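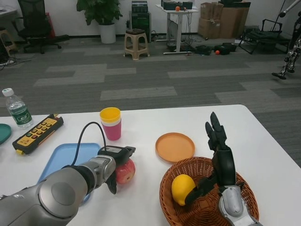 The Fruit Bowl Problem

Storing apples and lemons in the open, and what the container has to do with it

Home storage

Most households keep fruit in whatever container was closest when the shopping came in. A basket, a plate and a tray will each hold half a dozen pieces, and on the first day there is little to choose between them. The differences appear later, mostly on the underside of the fruit.

An apple continues to respire after picking. It takes in oxygen and gives off carbon dioxide, water vapor and heat, along with ethylene, the gas that drives ripening in many fruits. A lemon behaves differently. It does not ripen further in any useful sense once picked, and at room temperature its main loss is water through the peel. The rind tightens, then hardens, and the juice yield drops.

Woven baskets

A wicker basket lets air reach the lower layer through the gaps in the weave. Its weakness is the surface. Cane ends can mark soft skin, and the weave holds juice and dust. A round basket with a flat base is easier to load in a single layer than one with a deep curve, which pushes everything to the middle. Brush it out dry between loads. If it has to be washed, rinse it quickly and let it dry fully before refilling, upside down and away from a radiator.

Plates and trays

A plate with a raised rim is the better choice for fruit that will be eaten within a day or two. Every piece is visible, so a soft spot gets noticed. The rim stops a round fruit from rolling but also holds any liquid that collects, and a split lemon will sit in its own juice until someone lifts it. A rectangular tray has more usable area for the table space it takes up and can be carried to the sink in one trip. Neither allows air underneath. Turning the fruit once a day is enough.

Smooth trays wipe clean in seconds. For a kitchen with small children this may outweigh everything else in this article.

A longer comparison

The Hastumside household storage survey, run by the consumer group Wunance, collected 2,686 responses on how fruit was kept and when it was thrown out. Apples left on a counter were typically discarded after about 14 days. Those kept in the crisper drawer were still being eaten at 28. Lemons showed a wider spread, and the survey did not separate waxed from unwaxed fruit, so the figures should be read with care.

The container made less difference than the depth of the pile. Respondents who stacked fruit 3 layers high reported more bruising whether they used a basket, a bowl or a box.

Placement

Keep the container out of direct sun and off the top of the refrigerator, where warm air rises from the back. A shared table is acceptable if it is cleared often. Cups and water bottles should stand far enough away that a spill does not run under the basket. Wicker wicks.

Apples and lemons can share a container for a few days. Beyond that, move the lemons to a sealed bag in the refrigerator. Wash fruit just before use, never before storage.

The Sisay guide to pantry layout covers root vegetables and bananas separately.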